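Prultitura Bed Linens and Throws: data card

Version 2. Maintained under the Odotum household textiles project. Last edited in September.

What this is

Prultitura is a set of 1001 photos of beds with things on them: blankets, throws, duvets, clothes that have been taken off a chair and put somewhere else. Each photo comes with a short text note naming the fabrics and how they lie. It was put together for people who work on sorting and folding, and who were tired of product shots where every blanket is ironed.

I was asked to write this card because I had doubts about the set. I still have some of them, and they are listed here.

What is in it

There are 31 bedrooms. The labels cover 4 states for each item: folded, roughly folded, bunched, spread. "Roughly folded" does most of the work and I don't fully trust it. Two people labeling the same throw will disagree about where a rough fold ends and a bunch begins, and the guideline (one sentence long) doesn't settle it.

Layering is noted only for the item on top and the item directly under it. If a bed is piled three deep, the third layer is missing from the notes. Check this before you use the set for anything involving stacks.

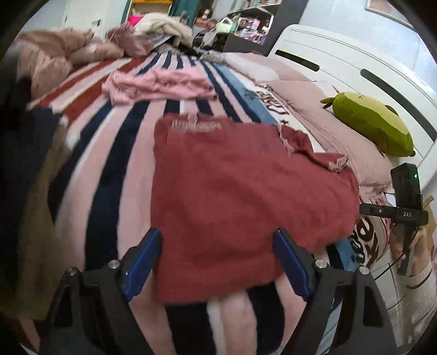
Sample from the striped group. Rust-red fringed cloth, roughly folded, on a striped blanket; light pink garment, bunched.

Stripes are a known weak spot. A wide band in a blanket can pass for the edge of a separate cloth, more so when the colors repeat, and the sample has rust-red in both the cloth and the blanket. Fringe is the other one. Our notes say "fringed" without saying which side, so a cloth with tassels along the top and a loose flap at the right gets the same word as one with a neat border all round.

Color names

Picked by eye from the Luo list. Pink is a mess: pale, light, dusty and mauve are all in use. Treat them as hints - I would merge them.

Claims I would not repeat

The early Fimutico summary called the set "representative of home bedding." It isn't. It leans toward soft, knitted and fringed things, and plain white sheets are rare. It also said the labels were checked twice. Part of them were, and the file doesn't record which part.

Not included

Washing labels, fiber content, sizes. Please don't guess fiber from the photos; fuzzy is not the same as wool.

Corrections

Send the photo number and the wording you would prefer. Label disputes go in the open issues list and stay there until a second reader has looked.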